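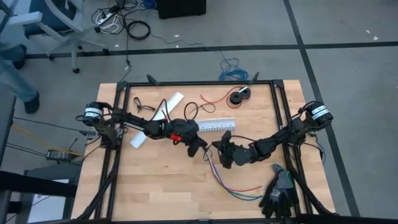 Two robot arms over a wooden tabletop.

Drasmont Wildlife Trust
Minutes of the meeting of trustees, Jul 20, 2024

1. The minutes of the February meeting were approved.

2. Pangolin ward. The Nurnon clinic reported 6 animals in care, all taken from snares. Two are feeding unaided. Release at Kaltano was deferred until the rains.

3. Fence. The trustees noted that 535 metres of the northern boundary remain to be repaired. A grant of 200 posts was accepted with thanks.

4. Drugs store. The lock is to be replaced and the register checked monthly. Agreed.

5. Tăng exchange. One nurse to be sent for a month, costs to be shared equally. Agreed, with one abstention.

6. Any other business. The quarantine pens need new drains. Quotes to be brought to the next meeting.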